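4.2 Reading the voice-over aloud

The second strand of the study deals with what happened when the students stopped treating the voice-over as a text and started treating it as something a person has to say. We had expected this to be the quieter half of the course. It was by far the livelier one, and we are still excited by how much came out of it.

All 52 students taking the essay film module wrote a voice-over for a silent sequence of their own choosing. Over 10 weekly sessions they read it aloud to the group, cut it, swapped it with a partner and read it again. By the end of September we had 286 separate drafts and 552 minutes of recorded discussion, transcribed by Leidy Escobar and checked against the sound by Yhon Valderrama. Drafts were sorted by who is speaking (I, we, a named other, no clear speaker) and by how closely the words follow the picture.

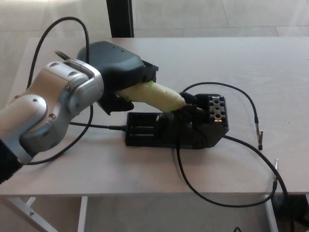 Figure 3. Gripper holding a pale green, handle-like object above a light grey tabletop.

The clearest change is in the speaker. First drafts lean heavily on a "we" that belongs to no one in particular, much as a lecture might. Once read aloud, that "we" began to trouble its own authors. One student broke off in the middle of a line and asked the room, "Who am I bringing with me here?" – a better question than any we had put in the course handbook! Later drafts by the same student keep the plural in just one place, near the end, where two sisters are speaking together.

We take this as support for the view, set out in section 2, that address in the essay film is worked out in the act of speaking. A philosophical claim can sit quite happily on the page with no body behind it. Put it in a particular mouth, with a particular accent and a particular shortness of breath, and the listener wants to know what it is to this person. Several students found this alarming at first. Most of them came to love it, and the talk in the later sessions is full of people arguing over commas, over where to breathe, over whether a pause of four seconds is a thought or a mistake.
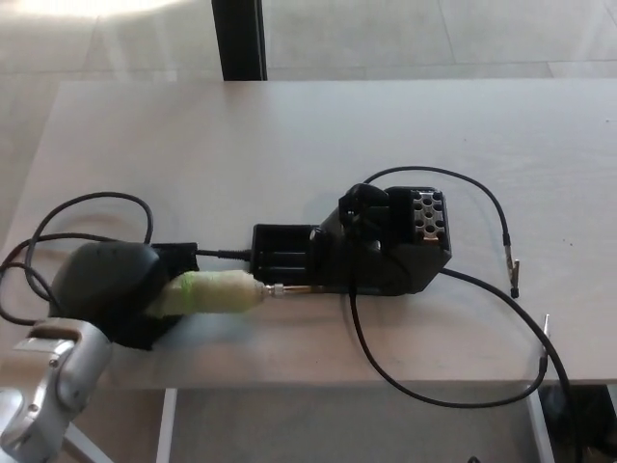

The second change is slower and harder to pin down. Early drafts tend either to name what is on the screen or to ignore it altogether. In the middle sessions a third way of working appears, in which the voice arrives a little before or a little after the thing it concerns. Charoen Sangkhawat, who led the editing classes, called this "leaning", and the word stuck so well that students were soon writing it in the margins of each other's scripts. In Oteo, a six-minute piece on a family bakery, the narrator talks about her grandfather's handwriting for nearly a minute before a recipe card comes up, and by then we are reading the card quite differently.

Leaning did not suit everyone. The maker of Skileck tried it through four drafts and went back to plain naming, with very good results: the flat listing of street signs becomes strangely moving by its third round. We were delighted to be wrong about that one, having both advised against it in writing.

A word on the partner readings. When a script was read by someone other than its author, authors cut more, and they cut sooner. They also kept odd slips made by the reader. Two finished films contain a misread line that was left in at the author's request, and in both cases the line turns up in the transcripts as the group's favourite. We return to these slips in section 5, where they are set beside the interviews.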